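Reading time: 2 min

Step 3: Clean the shelves before you load them

My Otier cabinet came with a fine gray dust on every shelf, so I do this part on a Friday night and let it all air out until morning.

1. Pull out the shelves and stack them on a towel.
2. Mix 2 spoonfuls of dish soap into a bowl of warm water.
3. Wipe each shelf, front edge first, then the underside (I forgot the underside on my first one!).
4. Rinse with plain water and stand them up to dry for 10 hours. 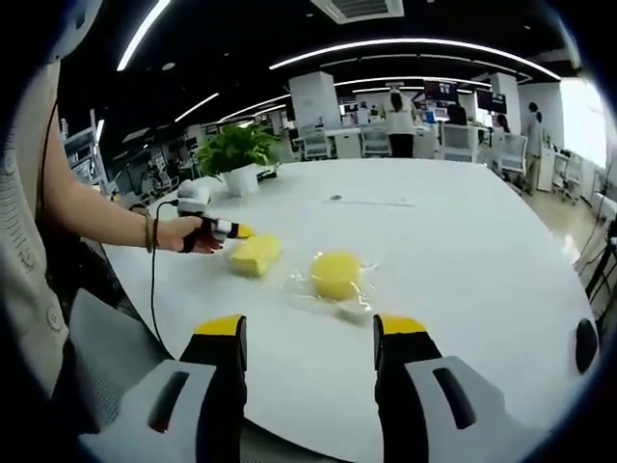
Two yellow sponges, one block and one round.

Note: I like a block for the flat parts and a round one for the corners, but any soft sponge will do. Skip scouring pads, they leave marks on the Otier finish.

5. Slide the shelves back in, lowest slot first. Mine has 16 slots and I only use 5, so leave yourself some room for tall jars.

Caution: don't get water in the hinge cups. If you do, dry them right away with a cloth before you close the doors.

Related guides
Leveling the Josen base
Fitting Pallham door handles
Quiambao wall straps: which side goes up?

We use cookies to remember your settings. Accept | Manage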